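Tastum Cube Set: README

Last touched May 17, 2022

Hello, and thanks for opening the file that everybody skips. I'm Dardo Quezada and I look after the recordings for the robotics club at Juddale. If you've been handed this folder because you're joining the club in September, start with this page and then go and look at a few recordings before you touch any of the code. It'll save you a week (it would have saved me one).

What's in the folder

There are 462 recordings of a small robot arm being driven by hand to pick up a cube and put it in a tub. That's the whole task. We called the project Tastum because the first name we picked was already taken by the chess club's server, and by the time we'd sorted that out the folder names were everywhere. Please don't rename them! The training script looks for the word tastum in lower case and falls over without telling you why.

Each recording has its own folder with the video from the overhead camera, a file of joint positions for both arms, and a little text file with the driver's initials and anything they wanted to say. Some of the notes are useful ("cube slid, grabbed it second go"). Some of them are about lunch. I've left them all in.

How we record

One of us sits at the end of the table with the leader arm in hand and moves it about, and the follower arm copies. The laptop runs Clirkeck, our own recording program, which is really a pile of scripts with a start button on top. You press the button, wait for the beep, do the task, and press it again. If you forget the second press you get a very long recording of an arm doing nothing, and I will find it and I will know it was you.
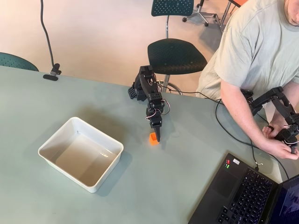 Driving the follower towards the orange cube with the leader arm, tub ready on the left.

We keep the tub on the opposite side of the cube from the arm's base, so the arm has to reach across, close on the cube, lift and swing over. New drivers nearly always go too low on the reach and push the cube along the table. Come in from above, slow right down for the last bit and let the jaw do the work. It feels silly how slowly you have to go, but the joint files are so much cleaner for it.

The cube goes somewhere a little different every time. We tried marking spots with tape and then found everyone lined the cube up perfectly square with the tape, so the tape came off again. Just drop it and leave it where it lands, as long as the arm can get there.

Before you start a session

Check the clamp. Then check it again, please — a bumped camera spoiled a whole afternoon for us and none of us spotted it until the evening. Open an old recording next to the live view and see if the table edge sits in the same place.

Put both arms in the rest pose before you plug in the power. If the leader and follower start in different poses, the follower will jump to catch up, and it jumps hard. Keep your fingers out of the way while this happens.

Let the cables have some slack. Vergara (our spare follower, named after the street we used to meet on) has a repaired wire at the elbow because somebody pulled the cables tight to make the table look tidy. It works fine now but it twitches if you hold it at full stretch.

How the recordings are split

297 of the recordings are in the folder called clean. In those, the cube was picked up on the first try and ended up in the tub. Everything else is in messy, and that covers dropped cubes, second tries, and a handful where the cube hit the rim and bounced out. I'd ask you not to delete anything from messy. We trained once on clean alone and the arm had no idea what to do after a miss. It just carried on to the tub with an empty gripper, opened it very politely and went home.

There's no proper test set yet. I know, I know. What we do at the moment is put the cube down by hand, run the trained policy live and write the result on the whiteboard, and then somebody wipes the whiteboard. Fixing this is top of the list for next term and I'd love it if one of the new people took it on.

Things that are a bit wrong

The clocks. Video and joint files drift apart by a few frames in the longer recordings. The loader has a fix for it, switched on by default, so only worry about this if you write your own loader.

The light. We record in a room with windows and the blinds don't quite close. Morning recordings have much stronger shadows than the late ones, and the trained arm is noticeably better in the morning. We have plenty of theories and no proof.

The drivers. There were only 5 of us recording, and one person did far more than their share (me, sorry). So the arm moves a lot like I do, including a small wiggle before it closes the gripper that I didn't know I had until I watched it done back to me.

People in the video. The driver is often partly in view on the leader side. Everyone who drove agreed to be recorded for club use, and that's as far as it goes. Please don't post the videos anywhere or pass the folder on without asking me first. If you drove for us and would like your recordings taken out, tell me which initials you used and I'll remove them.

Getting it running

Copy the folder to your own machine and don't train straight off the shared drive, it's painfully slow and it annoys everyone else. Run the check script first. It prints a line for each recording and complains if a file is missing. Expect 2 complaints, both about missing note files, and both harmless. Any more than that and your copy probably stopped partway, so copy it again.

After that, the settings file in the top folder is the one to edit. I've put comments next to the settings we changed most often. The batch size is set for the old club computer, so you can almost certainly put it up.

Questions, odd results and videos of the arm doing something daft all go to me, or leave a note in the club folder and I'll get to it when I'm next in.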